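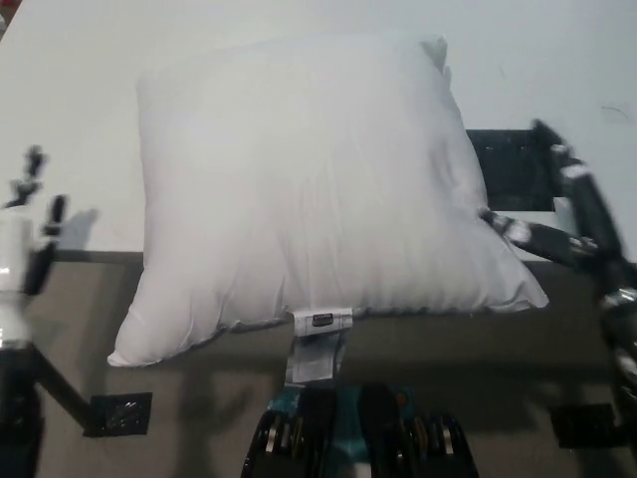
New cushion pads, and why I'm so pleased with them

I have been putting this off since we moved in, and now it's done I can't stop going into the front room to look at the sofa. It's only cushions! But if you have lived with flat ones for as long as I have, you'll know how much difference a properly fat cushion makes to a room.

A bit of background. The covers are ones I made three winters ago from some old curtains, a heavy mustard cotton with a small leaf print, and I love them. The trouble was the insides. I'd used whatever I had in the airing cupboard at the time, two old pads from my sister's student flat and one bed pillow folded in half (yes, really), and they'd gone so lumpy that you had to punch them into shape every time somebody stood up. The folded one was the worst. It had a sort of spine.

So in October I finally measured everything and went to Brimulov in Kerkbridge, the fabric shop up the hill past the station. If you've never been, go on a quiet morning and give yourself an hour. They have all the pads on shelves along the back wall and you're allowed to squash them, which I did, thoroughly. Aurelia Munteanu runs the soft furnishings side and she let me unzip the cover I'd brought with me and try different pads inside it on the cutting table. We must have tried every kind they had.

What I learned from her, and wish I had known three winters ago, is that you buy the pad bigger than the cover. I'd always matched them exactly! She goes up 2 inches, so an 18 inch cover gets a 20 inch pad, and the extra is what pushes out into the corners and stops you getting those sad empty triangles. With a very thick cover like mine you could get away with an inch, but I went for the full two and I'm glad.

The ones I chose are plain white, square, with a nice smooth casing, and they are plump. They have a white care label stitched into the bottom seam. I did wonder about snipping it off, but I've left it on, because I know perfectly well that I'll want to wash them one day and I'll have forgotten what it said. It tucks inside the cover and you can't feel it when you lean back. If you do cut yours off, write the washing instructions down somewhere first. I keep mine in the back of my sewing notebook along with paint colours and the size of the bedroom window.

Feather or fibre? I went round and round on this one. Feather is lovely and heavy and you can give it that karate chop in the top if you like that look, but my husband sneezes, and we had a feather one years ago that let out a quill every time you sat on it. Fibre is lighter and bounces back by itself. Mine are fibre and I've had no regrets so far. I'm told they do flatten in the end, so ask me again in a couple of years.

Getting them into the covers was a job in itself. If you've ever tried to put a bigger thing into a smaller thing with a zip along one edge, you can picture me on the living room floor with my knees on it. By the third one I had a method, so here it is, for anyone else about to start:

Open the zip all the way, right to the very end, and turn the cover the right way out first.

Fold the pad in half like a taco and push it in with the fold going first.

Let go and let it open up inside, then put your hand in and find the two far corners. Push the corners of the pad well into the corners of the cover.

Do the near corners next, and keep the filling out of the way of the zip with the flat of your hand while you close it.

Then pick the whole thing up by two opposite corners and give it a good shake, swap corners and shake again. It settles beautifully.

The first one took me ages and the last one hardly any time at all. I then went back and redid the first, which had a corner that had folded over on itself.

Price-wise, the pads and a new zip (I broke one, of course) came to £34, and that felt very fair to me when I compared it with what new sofa cushions cost in the big shops. I saw a set in the Bergmann window with a price tag that made me laugh out loud on the pavement.

The old insides haven't gone to waste either. I opened up the two student pads and used the stuffing for a draught excluder for the back door, in a leftover strip of the mustard curtain, and the folded pillow has become a kneeler for the garden with a wipe-clean cover. I'm rather proud of the kneeler. The draught excluder is a bit fatter at one end and the cat has already claimed that part.

Next up is the window seat, which needs one long pad cut to shape, and I have no idea yet whether to go for foam or something softer. Somebody in the comments on my curtain post mentioned wrapping foam in wadding so it doesn't look like a brick. If that was you, please tell me what thickness you used and whether you glued it or stitched it! I've got enough of the leaf print left for the top and sides, but I'll need a plain fabric for the underneath, and I'm going back to Brimulov for that as soon as I've measured the bench properly.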